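Orkholm Worktable: Owner's Guide
Section 8. Preparing the Tabletop and Placing the Clear Stand

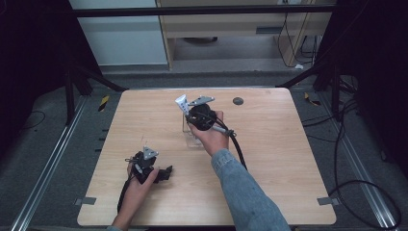 This section applies to the Orkholm worktable in the light wood finish and to the clear acrylic stand supplied with the Guketti accessory set. It should be read after the legs have been fitted and the table has been leveled as described in Section 7. The tabletop has rounded corners and a small round cable opening, and the stand is a transparent block that is easily overlooked against the pale surface. Users should learn where both are before bringing small items to the table. The tabletop measures 134 cm along its longer side.

8.1 Before you begin

Remove all packing film from the tabletop and from the stand. The film on the stand is thin and is present on every face, including the underside. Lift it from a corner with a fingernail. Do not use a blade.

You will need:
Two soft cloths, one damp and one dry
Mild dish soap
The stand
The small items to be kept on it

8.2 Preparing the tabletop

1. Clear the surface and wipe it with the damp cloth, following the direction of the grain.
2. Dry the surface with the second cloth. Include the edges and the rounded corners.
3. Check that the rim of the cable opening is clean.
4. Pass any permanent cable down through the opening and leave enough slack for the connected item to reach its working position.
5. Wait 23 minutes before placing anything on the surface.

Note: Cables in temporary use may rest on the tabletop. Keep them clear of the stand and of any open cup or tube.

CAUTION: Do not enlarge the cable opening. Drilling or cutting the tabletop voids the surface warranty.

8.3 Placing the stand

1. Wash the stand in lukewarm water with a little dish soap, then rinse it and pat it dry.
2. Hold the stand by its edges and set it down flat. Do not slide it into position.
3. Leave at least 8 cm between the stand and the nearest edge of the table.
4. Press lightly on each corner in turn. If the stand rocks, lift it and check underneath for grit or leftover film.

Note: Fine scratches show more clearly on the stand than on the tabletop. Doherty polishing cream may be used on the stand only.

8.4 Placing and removing small items

1. Bring the item in from above, clear of the edges of the stand.
2. Lower it until it rests fully on the stand, then release it.
3. To remove the item, lift it straight up before moving it to the side.
4. Turn open-ended pieces upright before setting them down. Printed markings should face the user where possible.

Keep the load on the stand below 3 kg. Heavier items should be placed directly on the tabletop with a Bullis felt pad underneath.

CAUTION: Do not place hot items on the stand. Acrylic may soften or warp.

8.5 Routine care

Dust the tabletop and stand with a dry cloth after each use. Wash the stand whenever fingerprints become visible. Spills should be wiped up at once, and particular attention should be given to liquid near the cable opening. Window cleaners and other products containing ammonia or alcohol must not be used on the stand.

8.6 Replacement parts

The stand may be ordered separately. Requests should be addressed to Severino Herrero, Orkholm Parts Desk, and should state the table finish and the month of purchase. For surface damage, see Section 9.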